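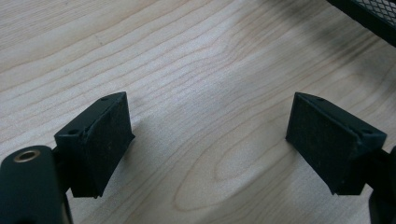
My sister reckons I should have just bought a tablecloth, and she's told me so twice now.

But look at that grain! All those long ovals looping round inside each other. I'm not covering that up, sorry.

So, the table. I got it through Ploller for 300 bucks, pick-up only, and then it sat in the garage from October on while I worked up the nerve to sand it.

Went 100 grit first, then finer, always along the grain (which is a pain when the grain wanders all over the place). Then 5 thin coats of the Furar clear oil, a day between each.

I did price a new one in a similar colour at Cruickshank. $2,920, chairs extra. Closed that tab pretty quick.

There are still a few little dark flecks in the middle. I went back and forth on those and I've decided I like them.

Someone asked about mugs. Coasters for now, till the oil's had a few more weeks. After that the kids can do their worst.

Legs are next. They're a shocking orangey varnish and I've been putting them off.

Last updated: February 11, 2026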